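How to wash and store fruit so it lasts the week

Posted January 28, 2023 by Lwazi Nkuna

When I moved to Ullham I had a very small kitchen and a shop that was far away, so I was buying fruit one time in the week and half of it was going in the bin. I have learned since then to do it better. I write the steps down now because my neighbours on Potgieter Road have asked me for them more than once, and it is easier to send a link.

What you need

A large bowl, or a clean sink
White vinegar, the cheap kind
Two or three clean tea towels
Boxes with lids, and some kitchen paper
An open basket or a wide dish for the fruit that stays outside the fridge

Step 1. Sort before you wash

Put everything on the table when you come home from the shop. Look at every piece and take out what is already soft, split or has mould. A soft pear can be eaten the same evening or cooked, but one mouldy strawberry must go away at once, together with the ones that touch it if they are also wet.

Then make two groups. The first group is fruit which you wash today: grapes, cherries, berries if you will eat them soon. The second group is fruit which you wash only when you eat it: apples, pears, plums, oranges, peaches. Their skin keeps them well, and water that stays near the stem makes them go bad sooner. I was washing all of it in the beginning and I could not understand why my plums had brown spots.

Step 2. The vinegar bath

For berries and grapes I mix 1 part of vinegar with 3 parts of cold water. Put the fruit in, move it gently with your hand, and leave it for a few minutes. Raspberries should stay a shorter time, they drink the water and fall to pieces. After this, rinse well under the cold tap. If you rinse properly there is no taste of vinegar.

Please do not use washing-up liquid. I have seen this advice in some places and I do not agree with it, the skin of the fruit can take it in.

Step 3. Dry it, and then dry it again

This is the step where most people hurry. Spread a tea towel, put the fruit on it in one layer and leave it for 20 minutes. Change the towel if it feels wet. Grapes can be rolled a little from side to side. Strawberries I turn one by one, with the green part still on - if you cut it before, the water goes inside.

In winter, when my kitchen is cold, I leave them longer. From April I open the window and it goes quickly.

Step 4. Boxes for the fridge

Lay kitchen paper on the bottom of the box, put the fruit in without pressing, and close the lid but leave one corner open. My boxes are Justimik, which have a small valve, but an old ice cream tub is also good if you do not shut it completely. Change the paper when it is damp. Cherries keep their stems until you eat them.

Do not put the box against the back wall of the fridge. In mine it freezes there, and I lost a full box of grapes in this way.

Step 5. The fruit that stays outside

Bananas, peaches that are still hard, and whole melons do not like the fridge. Choose a place without sun and not beside the oven. An open basket is better than a deep bowl, because the air can come from the sides.

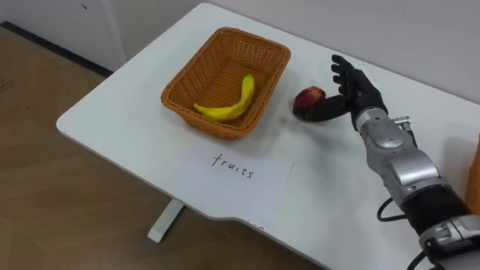
Bananas make the other fruit ripen faster. This is useful if you have hard pears or an avocado like a stone: put them together in a paper bag and look every morning. When you do not want this, keep the bananas alone, or hang them from a hook. If the bunch is big I separate half and put it in another room.

Tomatoes I keep outside also, with the stem side down. When they are fully ripe and I cannot eat them yet, they go in the fridge for a day or two and I take them out one hour before the meal.

Clean the basket sometimes. Shake out the crumbs, wipe it with a cloth with a little vinegar, and let it dry fully before the fruit comes back. Sticky juice between the strands brings fruit flies.

Step 6. If there is too much

At the Idgate market they sell plums by the crate at the end of summer, and I cannot say no. What I will not eat I cut in halves, take out the stone, and freeze on a tray. When the pieces are hard I put them in bags of 8 halves, that is right for one small crumble. Write the date on the bag. Ripe bananas can be frozen too, but peel them first - taking the skin from a frozen banana is a very unpleasant job.

Lemons can be frozen in slices with paper between them. They are soft after, so use them for tea or for cooking fish.

If you try the vinegar bath with gooseberries, please write to me how it was. I do not find them in my shop.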